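O custo escondido do frete calculado no último passo

A maior parte das lojas virtuais calcula o frete tarde demais. O cliente escolhe o produto, abre o carrinho, cria a conta, preenche o endereço e só então vê o valor da entrega. Do ponto de vista da arquitetura, a decisão é compreensível: a cotação depende do CEP, do peso, das dimensões do volume e da resposta de uma API externa. Do ponto de vista da conversão, a mesma decisão concentra no último passo a informação que mais pesa na compra.

A Dostier, loja de peças para bicicletas com 472 produtos ativos, manteve esse desenho por anos. Em junho, a equipe técnica instrumentou o checkout evento por evento e verificou que a etapa de frete reunia a maior parte dos abandonos. O tempo de resposta da cotação chegava a quase 9 segundos quando uma das transportadoras demorava a responder, e a página ficava bloqueada durante toda a espera. 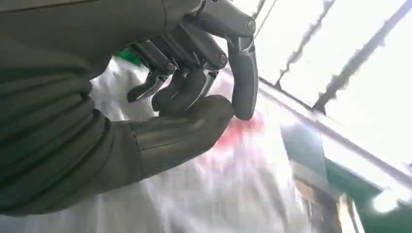
Por que não adotar uma tabela fixa de frete e eliminar a consulta externa?

Uma tabela fixa resolve a latência, mas transfere o erro para a margem. Em catálogos com peso homogêneo o desvio é tolerável. Em catálogos mistos, nos quais um jogo de pastilhas e um quadro de alumínio podem ocupar o mesmo pedido, o valor médio fica alto para o item leve e insuficiente para o volumoso. A tabela funciona melhor como contingência, acionada quando a cotação em tempo real não responde dentro do limite configurado.

Foi esse o modelo implantado. Elibariki Nyamweya, responsável pela integração, dividiu a cotação em duas camadas. A primeira é um cache local indexado por faixa de CEP e faixa de peso, com validade de 3 horas. A segunda é a chamada às transportadoras, feita de forma assíncrona e com limite de 300 milissegundos na página do produto. Esgotado o limite, a loja exibe o valor do cache com o rótulo "estimado". Sem valor em cache, exibe a tabela de contingência.

"O rótulo gerou mais discussão que o código", diz Nyamweya. "O comercial queria um preço sem ressalva. Mantivemos a ressalva e recalculamos no carrinho."

O recálculo exige uma regra explícita para divergências. Na Dostier, se o valor confirmado é menor que o estimado, o cliente paga o menor. Se é maior, a loja absorve a diferença até um teto definido por categoria e registra o evento em log. Os registros são revistos no fechamento do mês e servem para corrigir as faixas de peso do cache.

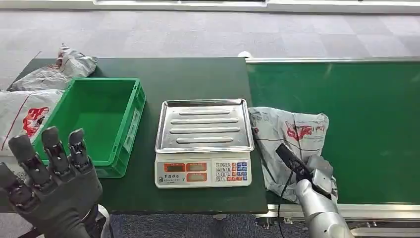 A qualidade do cadastro limita qualquer cotação. Peso e dimensões precisam se referir ao produto embalado, e muitos fornecedores informam apenas o peso líquido. O módulo Koubek, usado pela loja para gerir o catálogo, aceita os dois campos, mas a importação em lote preenchia ambos com o mesmo número. A correção consistiu em tornar o peso bruto obrigatório e bloquear a publicação de itens sem as três dimensões.

Resta o problema do pedido com vários itens. Somar os volumes individuais superestima a caixa, e usar apenas o maior item a subestima. O algoritmo adotado ordena os itens por volume, tenta encaixá-los na menor embalagem disponível e passa à seguinte quando o encaixe falha. O resultado não é ótimo, mas o cálculo é previsível e pode ser reproduzido pelo suporte quando um cliente questiona o valor cobrado.

Para lojas que pretendem seguir o mesmo caminho, a ordem das etapas importa. Convém medir o tempo de resposta de cada transportadora em separado, sanear o cadastro e só depois antecipar a cotação para a página do produto. Um frete exibido cedo com base em dados incorretos aumenta as divergências no carrinho e o volume de chamados.

A próxima versão da integração deve incluir a retirada em ponto físico, hoje tratada como transportadora de custo zero. A solução distorce os relatórios de prazo e será substituída por um tipo de entrega próprio.

Leia também
Busca interna: como tratar sinônimos e erros de digitação
Grondelmont revê a política de devolução para marketplaces
Estoque compartilhado entre loja física e virtual: o caso Stisville
Filtros de categoria e URLs duplicadas

Publicado em 2 de outubro de 2018 | Contato | Todos os direitos reservados | Voltar ao topo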